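Kategorie: Unterwegs / Besuche & Werkstätten
07/12/2024 – von Hye-jin Wi

Zu Besuch bei Brellach: Kann die Maschine schon aufräumen?

Seit vier Jahren wohne ich in einem Haus mit einer kleinen Werkstatt im Keller, und seit vier Jahren suche ich dort Schraubenzieher. Als meine Kollegin Yuk-lan Ng mir erzählte, dass Brellach in Clerkden einen Tag der offenen Tür macht und dort Roboter zeigt, die Werkzeug wegräumen sollen, habe ich mich am selben Abend angemeldet. Die Anmeldung war kostenlos, man musste nur seine Schuhgröße angeben, wegen der Überschuhe.

Von der Station läuft man 20 Minuten, zuerst am Kanal, dann durch ein Gewerbegebiet, in dem alle Hallen gleich aussehen. Ich bin zuerst in die falsche gegangen. Dort hat man mir sehr höflich Dichtungen zeigen wollen.

Empfangen hat uns Menaka Cassim. Sie leitet bei Brellach die Gruppe für Haushalt und Kleinbetrieb, und sie begann mit einer Warnung: Wer tanzende Maschinen erwartet, soll lieber gleich zum Kuchen gehen. Ihre Gruppe beschäftigt sich mit Aufgaben, die ein Kind mit vier Jahren kann. Etwas in eine Schale legen. Etwas aus einer Schale nehmen. Ein Tuch falten, aber das kam erst am Nachmittag.

Im ersten Raum hing eine Liste mit Aufgaben an der Wand, nach Schwierigkeit geordnet. Ich hätte das Falten ganz oben erwartet, doch dort stand »dünne Gegenstände von glatter Fläche aufnehmen«. Frau Cassim erklärte es mit unseren eigenen Händen. Wenn wir einen Stift vom Tisch nehmen, rollen wir ihn oft ein wenig, wir schieben einen Fingernagel darunter, wir merken sofort, wenn er rutscht. Zwei starre Finger haben keinen Nagel, und sie müssen in der richtigen Höhe und im richtigen Winkel ankommen.

Dann kamen wir zu den Arbeitsplätzen. Die Aufgabe dort heißt intern einfach »Schale«: Der Schraubenzieher soll in die gelbe Schale.

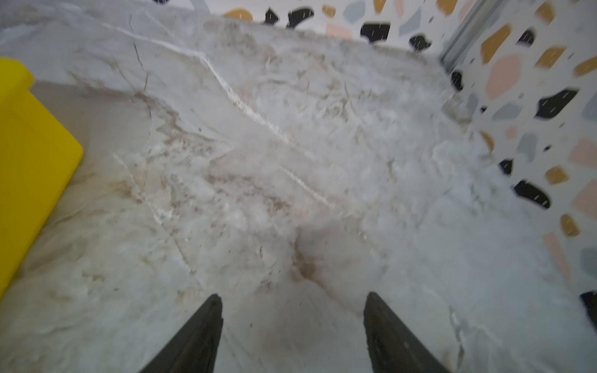
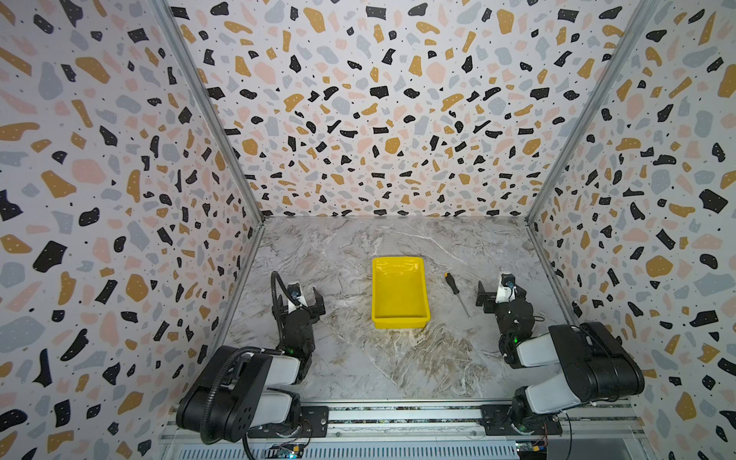 Neben mir stand Kumudini Debnath aus Breltovent, die mit ihrem Bruder eine Fahrradwerkstatt betreibt und die besseren Fragen stellte als ich. Was passiert, wenn der Griff ölig ist? Was passiert, wenn drei Werkzeuge übereinander liegen? Frau Cassim antwortete ohne Umwege. Öl sei ein Problem, ein Haufen sei ein größeres. Für die Aufgabe »Schale« hätten sie bis jetzt 1,166 Versuche aufgezeichnet (so stand es auf dem Aushang, mit Komma), und bei 159 davon habe ein Mensch eingreifen müssen. Mir kam das wenig vor. Frau Debnath rechnete kurz und sagte, so einen Lehrling würde sie noch nicht allein lassen.

Ich habe auch nach dem Tempo gefragt. In der Werkstatt zählt ja, ob der Platz abends frei ist, die Sekunden zählen weniger. Frau Cassim sah es ähnlich: Eine langsame Maschine, die über Nacht aufräumt, könnte für einen kleinen Betrieb schon nützlich sein. Bei einer Küche ist sie vorsichtiger, dort laufen Kinder und Katzen herum.

Am Nachmittag sprach Manee Boonchu von der Firma Sikder über Spülmaschinen, genauer über das Ausräumen. Teller gehen nach ihren Worten recht gut, Besteck geht schlecht, und Deckel von Plastikdosen möchte sie vorläufig gar nicht versprechen. Das Falten habe ich nur halb gesehen, weil der Raum zu voll war. Ein Handtuch brauchte so lange, dass mein Kaffee dabei kalt wurde – aber die Ecken lagen am Ende schön aufeinander.

Meine Meinung nach diesem Tag: Für einzelne Handgriffe auf einem festen Tisch, ja, fast. Für meinen Keller noch nicht. Die nächste Führung ist im April, und Frau Debnath will einen öligen Inbusschlüssel mitbringen. Festes Schuhwerk ist Pflicht, Parkplätze gibt es hinter der Halle.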